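Robot Club FAQ

I run the Wednesday robot club at Lirham, and I get the same handful of emails every February when sign-ups open, so I finally sat down and typed out my answers. If yours isn't on the list, write to me anyway!

Do I need to know how to code?

Nope. Plenty of people come in having never written a line. You start by picking things up with a hand-held gripper, which takes no code at all, and you move over to the programming table whenever you feel like it. Some folks never do, and they end up being our best mechanics.

What are we building this year?

The project is called Ema. She's a tabletop arm that has to tidy up a desk, and we're entering her in the Valdebenito Cup at the end of the semester. The arm itself is built (last year's group did that, bless them), so this year is mostly fingers, practice runs and a whole lot of fiddling with settings.

What does a normal session look like?

We meet for two hours. The first 30 minutes are for setting up and catching up, and yes, snacks. Then we split into pairs and do runs at the tables. One person works the gripper and the other keeps the log, and then you swap. I'm pretty strict about the swapping - otherwise the same person hogs the gripper all night.

A run is simple. You start with the fingers open, go to the object, close, lift, put it down where the card says and open again. Then you do it again, and again. It sounds dull and I love it, and by the third week most people admit they do too.
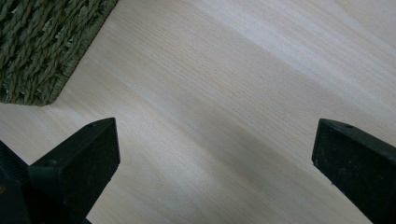

Fingers open over the pale wood, with a corner of the green woven piece at upper left.

Why do you make such a fuss about woven stuff?

Oh, you've heard about that! Hard plastic blocks are easy, and everybody gets cocky with them. Anything made of twisted cord has ridges and gaps, so where you grab it matters a lot more. The Cup rules include at least one "soft or textured" item, and last year it cost us 60 points. I'm still a little sore about it.

How many runs do I have to do?

There's no quota. Our whole group logged 338 last semester and I'd love to beat that, but I would much rather have a short log with good notes than a long one full of blank boxes. If a grab goes wrong, write down what you think happened. "It slipped" is okay. "It slipped, I came in too high" is way better.

Can I work on the fingers themselves?

Yes, please do. The Greretti workshop downstairs lets us use their benches after 5, and you can try out different shapes and grippy coverings there. Just label your parts and keep the screws with them. A finger without its screws is no use to the next pair.

What does it cost?

The club is free. If you come to the Cup with us you pay for your own lunch.

Can I join halfway through?

Sure, up until we pick the Cup team. After that you can still come and do runs, you just won't be on the entry form.

What should I bring?

A pencil, something to tie your hair back if it's long, and closed shoes if you're going down to the workshop. Laptops are optional - we have a couple of old ones that work fine if you're patient with them.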